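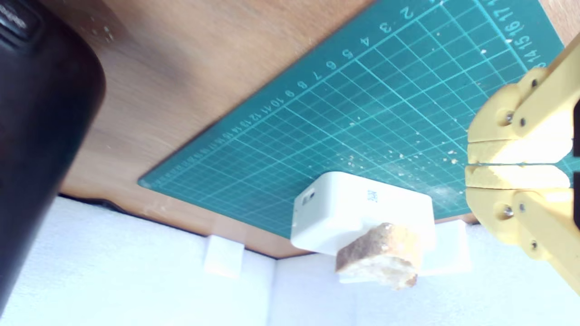

Hi Yupin,

Quick one from me on the Fedoruk flood recovery money, covering everything through December. We've now closed 1011 of the 2966 damage claims, and I'm pretty happy with that given how slow Kurkita was to get power back! Lekier is the sticking point – 15 families there are still in motel rooms, and the county won't sign off on their wells until the second round of tests comes in.

Hae-won Ma took over the roofing crews from Bresus and they're moving a lot faster now. We did go over on tarps and generator fuel (receipts are in the shared folder), so I'd like to shift what's left of the travel line to cover it. Can you let me know if that's OK before I place the next lumber order?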